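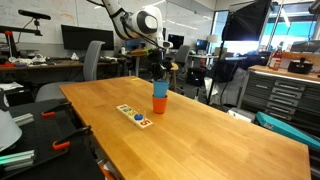
Ketex Opens Orders for Bench Task Kit Aimed at Small Robot Labs

May 2021 | By Liis Dambrauskienė
4 min read

Ketex has started taking orders for Drolla, a boxed set of household objects, printed guides and scoring software meant for people who test robot arms on tabletop jobs. The kit costs $1,491 and ships without a robot. Buyers are expected to have an arm, a gripper and a table already.

The company sells mostly to university groups and to small firms that build or tune grippers. Until now its catalog was made up of mounting plates, cable guides and calibration targets. Drolla is its first product that covers the tasks themselves.

The base set holds plastic cups in several colors, puzzle boards with pieces to place, lidded jars, cloths and a tray of kitchen items. Each object has a part number, and Ketex says it will sell any of them separately when they get lost or worn. A laminated guide for each task shows where the objects go at the start and what counts as a finished run. Fitting one cup into another, for example, is scored as finished only if the gripper has let go and the cups are still upright.

Jomar Lumbao, who runs the product line at Ketex, said the idea came from support calls.

"People would phone about a bracket and end up telling us they'd spent the week looking for the same cups they bought two years ago," Lumbao said. "The store had changed the shape. Their old numbers didn't mean anything against the new ones."

The software, called Rainer, runs on an ordinary desktop computer. It keeps a log of each run, stores video from whatever cameras the lab has connected, and lets a person mark a run as finished, partly finished or failed. It doesn't control the arm. Labs keep using their own control code and send Rainer a start and stop signal over the network. A first-year license is included in the price, and renewals after that are $500 a year. Labs that don't renew can still open and export their old logs, but they can't record new ones.

Ketex lists 4 arm brands that it has checked with the start and stop signal. Lumbao said others should work if the lab can send a simple network message, but the company will not give phone support for them yet.

We had a Drolla set on loan for almost 5 weeks and used it with an arm mounted over a wood-topped table. Unpacking and sorting took a morning. The guides are clear and the type is large enough to read from a standing position. Rainer installed without trouble on one machine and needed a driver update on another before it would accept a second camera feed.

The cup tasks were the easiest to set up and the ones we ran most often. Resetting between runs takes a few seconds, and the cups held up well to being dropped. Small differences in grip height showed up quickly. If the fingers close too far down the cup, they get in the way when it has to go inside another one, and the run log made it simple to find those cases and watch them again.

The puzzle boards are harder. The round pieces are light and slide when a finger brushes them, and the boards themselves will shift on a smooth tabletop. Ketex supplies stick-on pads for the underside, but ours came loose in the second week. Double-sided tape worked better. Lumbao said a new pad is being tested and will be mailed free to anyone who has already ordered.

There are some gaps. The scoring screen has no way to note why a run failed, apart from a single text box that can't be searched. The cloth tasks come with only one guide between them, and its description of a folded cloth leaves room for argument. Two people here scored the same videos and disagreed on several of them. The cups and the boards gave no such trouble.

The box also takes up a good deal of room. It is the size of a large suitcase, and the foam inserts have to be repacked in order or the lid won't close. Labs short on shelf space may want to move the contents to drawers and store the foam elsewhere.

Ketex is also offering a paid setup service called Greltness. A technician visits for a day, helps place the cameras and lights, connects Rainer to the lab's own code and runs through the tasks with staff. The price depends on travel and is quoted by request. We did not use the service for this review. Labs with someone comfortable writing a short script probably won't need it, though groups starting from a bare table might.

Orders placed now are due to ship within three weeks. An add-on set with tools and fasteners is planned for September, and Ketex has not set a price for it. Returns are accepted for 30 days if the objects are clean and the license has not been activated.

Related
Ketex adds longer cable guides for ceiling-mounted arms
Choosing a table for a small robot lab
Soft finger pads compared: what lasts and what peels
How to keep camera positions the same from week to week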